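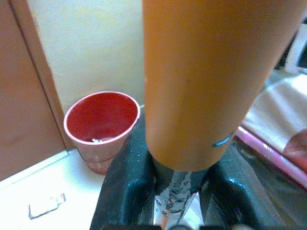 Thread: Is it worth joining two allotment waiting lists?

rhydian_f
Sat 16 August
Evening all. I've been on the list for the Dirkum Lane plots since February and I've just heard I'm number 41. My neighbour reckons I should put my name down at Bednarek Field as well, but it's a bus ride away and I'm not sure I'd go often enough in winter. Has anyone done both?
Rhydian Foulkes

leekmonster
Do both! I was told four years for mine and got a phone call after 18 months - people give up in droves once the bindweed gets going. You can always say no when they ring.

Jondero
Not sure I agree with that. I help with the keys at our site and it's a right pain when folk sit on three lists and then turn down every plot. Pick the one you'd walk to.

leekmonster
Oh come on, it's one phone call. He's got 40 people in front of him!

amis_and_beans
I'm with Jondero on distance. Mine was a bus ride and I hardly went between November and March, then spent the whole spring digging out couch grass. Gave it up in the end and grow in pots by the back door now.

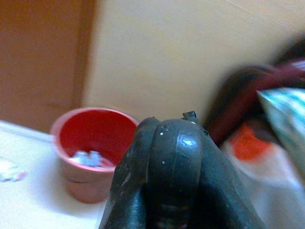 I get runner beans, chard and far too many courgettes off a bit of patio. I pay nothing for it either, whereas the old plot was £127 a year with water on top.

rhydian_f
£127?! Ours is less than half that. Do the beans really crop in pots, or is it a handful and that's your lot?

amis_and_beans
Plenty for two of us if you water every night. Miss a couple of days in July and they sulk.

Jondero
Ask about half plots too, Rhydian. Our half-plot list has 10 names on it and it moves much quicker.

rhydian_f
Didn't know that was a thing, I'll email them on Monday. Ta.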